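Varnow Helmets, product support
Ticket: replica helmet, voice changer cuts out
Status: waiting on customer
Unit: Jillness full-face, electronic, second production run

Opened in May

Customer reports that the voice changer in a Jillness helmet works for 103 seconds and then quits. Customer timed it. Customer timed it again and got 103 again, so we have that going for us. Visor lights stay on the whole time. Customer would like to finish a sentence at a convention.

First reply sent: take out the batteries, wait 2 minutes, put them back. Customer wrote back that this was the first thing they tried, as it always is.

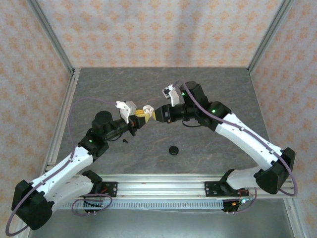
Do the visor lights and the voice changer run off the same battery pack?
They share one pack in the second run. The first run had a separate coin cell for the voice board, tucked behind the left cheek pad where only the very patient ever found it.

Update, 9:40 am
Asked which batteries are in use. Answer: rechargeables, bought from Tunstall along with the helmet. Those sit at a lower voltage than the alkalines the board was built around. The lights don't care. The voice board cares a great deal and sulks until power is cycled.

Update, 11:15 am
Customer put in fresh alkalines. Voice changer ran for 6 minutes, then cut out. Progress of a sort.
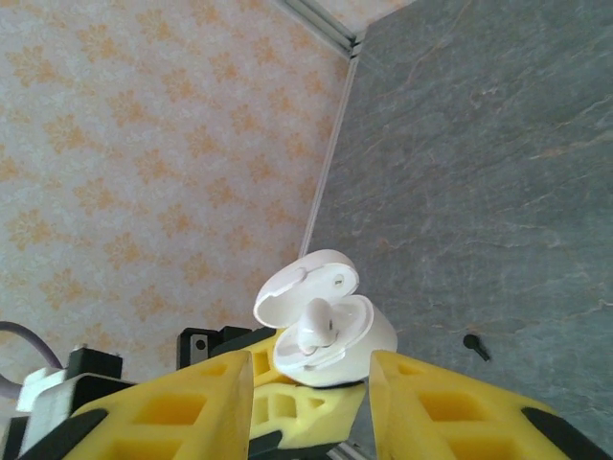
Update, 2:30 pm
Tried to match the fault on our own unit. Ours ran all through lunch without a hitch, reading the sandwich menu in a menacing baritone. Asked customer to check the fan connector under the chin padding. It looks seated when it's only halfway in, and the board shuts itself off when it gets too warm.

Customer says the connector "looks fine." Asked customer to push it anyway.

Next steps: if the push does nothing, swap the voice board under warranty, part 179. Do not send the first-run board. It fits perfectly and does nothing at all.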